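4.2 Lap time consistency and finishing position

The second part of the analysis asks whether drivers who repeat similar lap times across a stint finish higher than drivers of equal outright pace who do not. The data set covers 12 races from the Nomero junior single-seater series, all held on the Planddale circuit and its shorter club layout. After removing laps run behind the safety car, in-laps, out-laps and the opening lap of each race, 2643 green-flag laps remained. A further 332 laps were set aside because the timing loop at the second sector line had returned a missing or duplicate value.

For each driver in each race we calculated two measures. Pace was taken as the median of the driver's retained laps, expressed as a percentage of the fastest median in that race. Consistency was taken as the interquartile range of the same laps after a straight-line correction for fuel load and tire wear. The interquartile range was preferred to the standard deviation, as a single slow lap caused by a blocked pass can swamp the latter in short races. Drivers with fewer than six retained laps in a race were dropped from that race only.

Starting position is a strong predictor of finishing position in this category. The cars share one chassis and one engine specification, and the Planddale layout offers only two corners where passing is common. Grid slot was therefore entered first in every model, followed by pace and then consistency. Races on the full circuit and on the club layout were fitted together, with a term for layout. We also fitted them separately and report the separate results where they differ.

Pace behaved as expected. A driver with a quicker median lap gained places from the grid, and the effect was larger on the full circuit, where the long back straight allows a following car to draw alongside before braking. Consistency had a smaller effect in the same direction. The effect held on the full circuit but was not distinguishable from zero on the club layout, where the field tends to run nose to tail and lap times are set largely by the car in front.

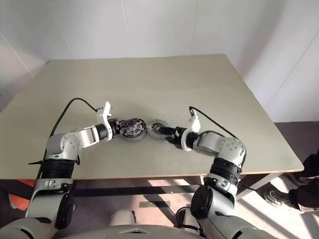 Figure 6. Two arms meeting over a pale beige tabletop, with two round mesh objects close to the end effectors.

Does the consistency effect remain once drivers in traffic are excluded? It remains on the full circuit, though it is weaker, and it is still absent on the club layout.

Traffic was defined as any lap begun less than one second behind the car ahead. Under this rule a large share of the club layout laps were lost, and several midfield drivers fell below the minimum lap count. The club layout result should be read with that in mind. We repeated the exercise with a longer gap as the cut-off and the sign of the coefficient did not change, but the sample became too thin to support separate estimates for the front and rear halves of the grid.

A related concern is that consistency may simply stand in for experience. Second-year drivers in the series were steadier than rookies on average, and they also qualified better. Adding a term for seasons completed reduced the consistency coefficient on the full circuit without removing it. We had no record of private test days, so the experience term is incomplete - a rookie from a well-funded team may have more running at Planddale than a returning driver from a small one.

Weather was handled by exclusion. One race began on a damp track and dried over its first half, and the fuel and wear correction made no sense for those laps. Leaving the race in widened every interval but moved none of the central estimates by a meaningful amount. The results given in this section leave it out.

Team effects were small. Cars entered by Rirka were quicker than the field in qualifying trim, but their drivers showed no particular advantage in stint consistency after the wear correction. The next section uses the same retained laps to examine restarts, where the order of the field is compressed and the grid term no longer describes a driver's actual track position.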